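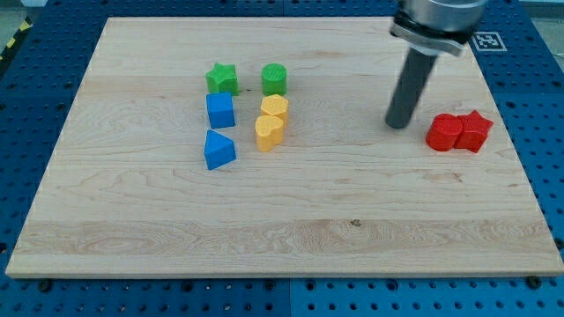 Filed under: Talks and training / Local crime desk

Reporting a police appeal before charge – speaker notes

Opening (keep to 3 minutes)

Introduce myself, then the case. Explain that Bellthorpe is a market town with one weekly paper and that I was on the desk when the story broke. Stuart Garside was the news editor and made the final calls. Where I say "we", I mean the two of us and the duty lawyer on the phone.

Ask people to hold questions on contempt until the section on arrests.

The case in outline

A warehouse on the Gekthorpe road was broken into in March. The goods taken were copper cable and hand tools belonging to a contractor, Clikside. A night watchman was found tied up at the start of the morning shift and treated for a wrist injury. Police issued a short appeal before noon. It gave the location, a time window and a description of a van.

By mid-afternoon a local social media group with 2795 members had named a man. The name was wrong. He had sold a similar van the previous autumn and the buyer had not yet been traced.

Pause here. Say plainly that we did not publish the name, and that we came close.

What we had at each stage

Go slowly through this part. The point is what was known at the time of each decision.

First version: police appeal only. One source, on the record. We used "police said" for every fact in it, including the injury.

Second version: the company confirmed the loss and gave a figure of 900 metres of cable. Police would not confirm the length. We attributed it to the company and left it out of the headline.

Third version: a neighbour described hearing an engine. Dong-hyun Seo took the call and wrote it up. The neighbour's time did not match the police window. We rang the press office, who said the window stood. We published the neighbour's account without the time. I would now either include the time and the police response, or leave the account out altogether. Removing the awkward part was a mistake.

Fourth version: arrests. See next section.

Arrest and active proceedings

For England and Wales, proceedings become active on arrest. They do not wait for charge. Repeat this, as trainees often get it wrong.

Once active, strict liability applies to anything that creates a substantial risk of serious prejudice. Previous convictions come out. So do confessions, and so does any line that assumes the person held is the person responsible. "The burglars were arrested" is not safe. "Two men were arrested on suspicion of burglary" is.

Naming before charge is mainly a privacy question. A suspect under investigation will in general have a reasonable expectation of privacy. Police normally give age and area only. If a name comes from elsewhere, it goes to the editor and the lawyer, and it does not go into the shared copy file.

Reader comments: we switched them off at 4.20 pm. They should have been off from the moment of arrest. Two comments repeated the wrong name and one stayed up for 7 minutes after we had been told about it.

The watchman

Mr Krūmiņa was named by his employer in a statement sent to us without his knowledge. Stuart held the name back and I went to ask him. He agreed to be named on the second day and asked us not to print his street. Check the accents with the person and check that the web system keeps them. Ours dropped both on the first upload.

Do not describe an injury in more detail than the police or the person has given. Our draft said "badly hurt". The police wording was "a minor wrist injury" and the draft was changed.

Corrections log

Show the printed log. Read out two entries only: the missing accents, and the caption that placed the warehouse in Bellthorpe. It lies over the parish boundary in Gekthorpe. The paper had complaints about the second for a fortnight.

Mention that each entry has the time of the complaint, the time of the change and the initials of whoever made it – this was useful when the solicitor for the wrongly named man wrote to us asking what we had carried and when.

Follow-up

One man was later charged and the other was released with no further action. We ran the release at the same length as the arrest report and on the same page. The online arrest story was updated at the top, with the date of the update shown.

If short of time, skip the log and go straight to this.

Questions

Likely ones: photographs taken outside court, youth defendants, requests to remove old stories. The third needs its own session. Take names and send the reading list afterwards.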